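Week 9 handout: Where the weekday words come from, and why spelling was ever up for grabs
History of Everyday English, April 8, 2019
Notes by Clodagh Phelan

Last time we got as far as the printers. This week is my favorite in the whole course, so forgive the extra page!

Start with the word "island." Old English had something like "iegland," with no s in it at all. People went on saying it and writing it without an s for centuries, until scholars noticed that "isle" (which came in through French, and goes back to Latin "insula") looked awfully similar. So an s went into "island" as well, even though the two words aren't related. Every time you write it you are copying a mistake that is hundreds of years old, and I find that wonderful.

"Debt" and "doubt" got their b the same way. Both arrived from French without one, and the b was put back to honor the Latin. It never made it into anyone's mouth. 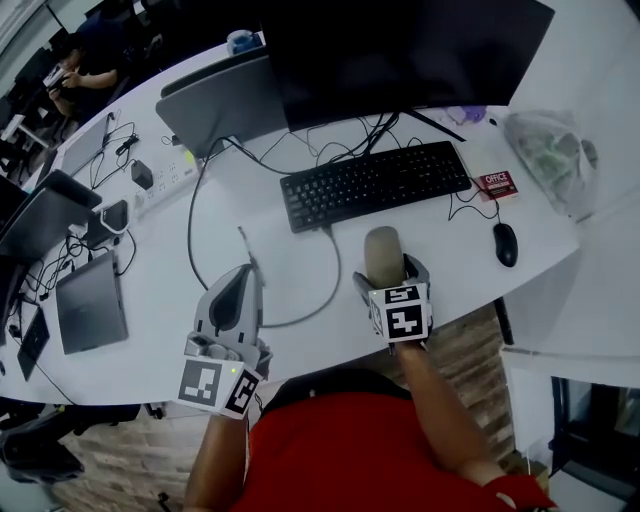 Then there are the silent letters that used to be loud. The k in "knight" and "knee" was once pronounced, and so was the g in "gnat." The gh in "night" was a throaty sound, like the end of Scottish "loch." Try reading this line aloud with every letter sounded:

the knight knew the knot by night

It feels silly for the first minute and then it starts to sound like a real language, because it was one. Rónán Fahy did it in the March session with a straight face and got applause.

A few of you asked about American spelling. Noah Webster is the big name. His 1828 dictionary gave us "color" and "center" as the standard forms here, though plenty of those spellings were already around in Britain. He liked "tung" for "tongue" and "wimmen" for "women," too, and those went nowhere. When you read letters from 1776, look at how loosely people spell, even well-schooled people, sometimes two ways on one page.

About the weekday words in the title: we ran out of time, so they move to next week along with the month names. Bring your lists.

For next time
Read the Scanlon chapter in the packet, up to page 39. The table on page 291 is optional but fun.
Find five words with a silent letter and look up whether the letter was ever spoken. Thiện Âu has offered to collect these and put them in one file for everybody.
Write 2000 characters or less on one word whose spelling surprised you. Family words, street names and food words are all welcome.

Povilas Grigaitė has the spare copies of the packet.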